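MTR 209: Custom Motorcycle Building
Handout 4: Front Ends, Rake and Trail
Revised 5/20/19

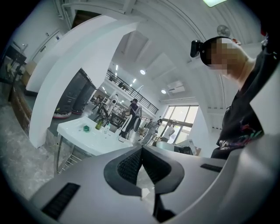
Fig. 1. White arched panel with two tall dark gray cylindrical machines.

Read this before you come to the shop session. Those of you who read the last handout during the shop session know how that went.

Terms

Rake is the angle of the steering neck, measured back from vertical. Most people who say "rake" at a bike show mean "the forks are long." Long forks with the neck left alone do add some rake, because they lift the front of the frame. They also tip your engine back, move the oil around in ways the maker never planned, and leave you looking at the sky.

Trail is the distance on the ground between two points: where the steering axis meets the floor, and where the tire touches it. If the axis lands ahead of the tire, trail is positive and the bike wants to go straight. If it lands behind, trail is negative and the bike wants to go home without you.

Offset is how far the fork tubes sit forward of the steering axis. More offset, less trail. Write that on your hand.

What happens when you change things

Add rake and keep everything else the same: trail goes up. The bike holds a line on the highway and turns in a parking lot like a piano. At low speed the front wheel flops to one side as soon as you let it.

Add rake in the triple trees only: trail goes down. This is the one that catches people. Raked trees were meant to bring trail back to a sane number on a frame that already has a stretched neck. Bolt them to a stock frame for looks and you can end up with almost no trail at all. It will look great on the trailer.

Fit a smaller front wheel: trail goes down a little and so does the frame. Recheck both.

The Dreddale frame

Our teaching frame is the Dreddale rigid with the Rainer springer on it. It came to us with forks so long that the previous builder had to weld a second kickstand tab below the first. We have kept both tabs for educational reasons. The front wheel is a 19, and the neck has been cut and moved at least once by someone in a hurry.

Measuring it (shop exercise)

Bring the bike upright, with a rider's weight on it. Tire pressures first. Put the angle gauge on the neck, never on the fork tubes, unless you have checked that the two are parallel. On the Dreddale they are not.

Run a straightedge down the line of the steering axis and mark the floor. Drop a plumb line from the axle and mark that too. Measure between the marks. Do it again. If your two answers match exactly, do it a third time and be more honest with the tape.

Enter your numbers on the Protel sheet, all columns, in pencil. The column headed "remarks" is for remarks about the motorcycle.

A note on welding

No one welds a neck in this course. Tack-ups on the practice tube are fine. The neck carries every pothole you will ever hit, and a bead that looks pretty may have gone no deeper than the paint.

Money

The Osach adjustable trees cost us $700, and they are the only set we own. Torque them by the chart taped inside the cabinet door. The chart that used to be on the bench was for a lawn tractor, and it was followed faithfully until December.

For next time

Sketch your own front end, to scale, with axis line, axle and ground line. Show trail as a number with a plus or minus sign. Work out what happens to it with the forks two inches longer, and again with two inches of extra offset. Flames on the tank are optional and carry no credit.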